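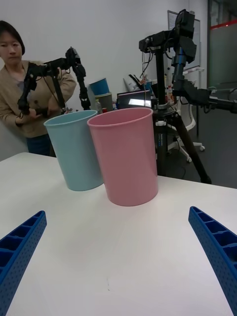
Fig. 1. White tabletop with a small dark mark near the front.

## Reusable cups in a student canteen

Our group looked at whether a deposit on cups would cut waste at the Farah canteen. Disposable cups are handed out free at the moment, and the bins by the exit are full before the lunch break ends.

We put a short paper survey on the counters in August and got 242 answers back. Of those, 68 people said they already carried a cup or bottle of their own. Most of the others said they would pay a small deposit if the return point was on their way out.

### Choosing a cup

We compared two suppliers, Veltov and Bandero. Both sell in boxes, but the Bandero price only drops at 1000 cups, and the canteen has nowhere to store that many.
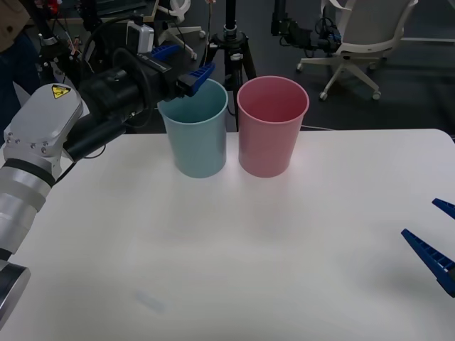

Colour came up more than we expected. Several people wrote that they would like different colours so that cups don't get mixed up at a shared table. The kitchen staff wanted one colour only – it makes sorting after the wash quicker. We left this open.

### Problems

The survey missed evening students, who use the Vunura building and buy from the machine there. We also had no figures for breakages. The dishwasher takes 9 minutes per load, and at busy times the racks are already full of plates, so extra cups would have to wait. A second set of racks was priced but is not in our budget table.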